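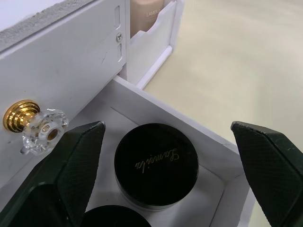 Workshop Notes > Interviews > Arms and Grippers

Filed under: Home robotics, Kits we've tried

7 minute read

The first thing the designer of the Porka gripper kit wants to talk about is drawers. We had come to Ivbridge with a page of questions about motors and software, and we got to perhaps two of them in the first half hour, because she had so much to say about drawers (and knobs, and the awful little runners that cheap cabinets are fitted with) that it would have been rude to stop her.

"Everyone starts with blocks," she says. "You buy an arm, you put a wooden block on a table, you pick it up, you put it down again, and you feel marvellous for an afternoon. I did too! But a block sits there and lets you. A drawer has opinions. It only wants to go one way, and if you pull a bit crooked it jams, and then your arm is pulling on something that's pulling back."

Porka is a pair of fingers, a mount and a small wrist camera, sold by the two-person firm Shboul to people who already own a desktop arm and would like it to do something around the house. It comes in a flat box with a printed booklet, and for the past few weeks we have had one on loan. This interview took place at the end of January, on the top floor of an old bakery building where the kits are packed and posted.

I should say straight away that I'm fond of it. The fingers are a dark green that looks lovely on a desk, with a fine crosshatched pattern on the inner faces and bevelled edges that are pleasant to run a thumb along. I asked about the pattern first.

"We went through so many surfaces," she says. "Smooth ones looked beautiful and let go of everything. Soft rubber was brilliant until it picked up dust, and then it was like trying to hold things in wool socks. The crosshatch was a bit of an accident, we were trying it for something else, and suddenly glass and plastic were staying put. The angled tip took longer. You need it to get in behind a knob without the rest of the finger hitting the front of the cabinet."

She uses a dressing-table organiser for a lot of her testing, white, with little drawers and a clear faceted knob on a ribbed gold base. It is full of make-up. A foundation bottle stands in a compartment with a scalloped edge, and there are round black jars lying in the drawer, one of them with gold script across the lid. I liked this very much. So many robot kits are shown off with coloured cubes, and this looked like a thing somebody might own.

"It's a wonderful teacher, that knob," she says. "It's clear, so the camera has a hard time with it. It's shiny underneath, so you get bright spots that move when the arm moves. And it's faceted, so if you grip it at a slightly wrong angle it turns in your fingers. If the arm can manage that, I'm not worried about a plain wooden one."

And can it? Her own record, kept in pencil in a school exercise book, says that the current fingers have been through 1003 drawer pulls. The last time she sat down and logged a full run it was 114 attempts, and 9 of them ended in what she writes down as a "sulk", meaning the arm stopped and waited for help.

"I'm very happy with a sulk," she says. "What I don't want is for it to carry on. Early on we had one that kept pulling and brought the whole cabinet along with it, right across the table, very slowly. We both just stood and watched. So now if the pull gets heavier than it should, it stops and lets go."

In our own hands the kit has been a little less obedient, though most of that was down to us. We mounted the camera slightly twisted on the first evening and spent far too long wondering why every grasp landed to the left. The booklet does cover this, on a page we'd skipped. Once it was straight, we had a bathroom drawer opening on the second try, and I'm afraid there was cheering.

She laughs when I tell her. "Everybody twists the camera. We're putting a notch in the mount so it only goes on one way. I'd like to have done it sooner, but we'd already had a big batch made and I couldn't bear to throw them out."

The camera's position is another thing she'll happily talk about for as long as you let her. It looks down between the fingers, so you see both tips and whatever is between them, and very little else. That felt cramped to me at first. I kept wanting to see the room.

"You do, at first! Then you stop wanting it. When you're doing up a button you don't look at the room, you look at the button. If the two tips are in view and the thing you want is between them, you've got nearly everything you need for the last bit. For the bit before that, yes, have a second camera up on a shelf somewhere. The software will take one."

The software is called Tominico and is free to download. You guide the arm by hand, it records what you did along with the camera view, and it then has a go at doing the same by itself. There's a slider for how cautious it should be, and we left ours near the cautious end. My one real grumble is that naming and sorting your recordings is fiddly, and after a week I had a long list of things called "drawer" and "drawer new" and "drawer new good". She winces at that, and says a proper search box is being written.

What about taking things out, once the drawer is open? She's careful here. Light round things with a lid you can get both fingers around are fine, she says, and so are most small bottles if they're standing up. Flat things lying on the bottom are still hard. Anything packed in tightly is hard too, as the fingers need a gap on each side.

"People write to us and ask if it'll tidy their dressing table. It won't, not yet. But they send me pictures of their drawers, and I love that. I've got a folder of them. Somebody has one with a handle shaped like a fish, and I've been thinking about that fish for days."

The next batch of kits, with the notched mount, is due to be posted from Ivbridge in the spring. Owners of the present one will be able to ask for the new mount by itself, and she is also working on a shorter pair of fingers for shallow drawers. She had a set on the bench when we visited, still rough from the printer, and before we left she'd already clipped them on to show us.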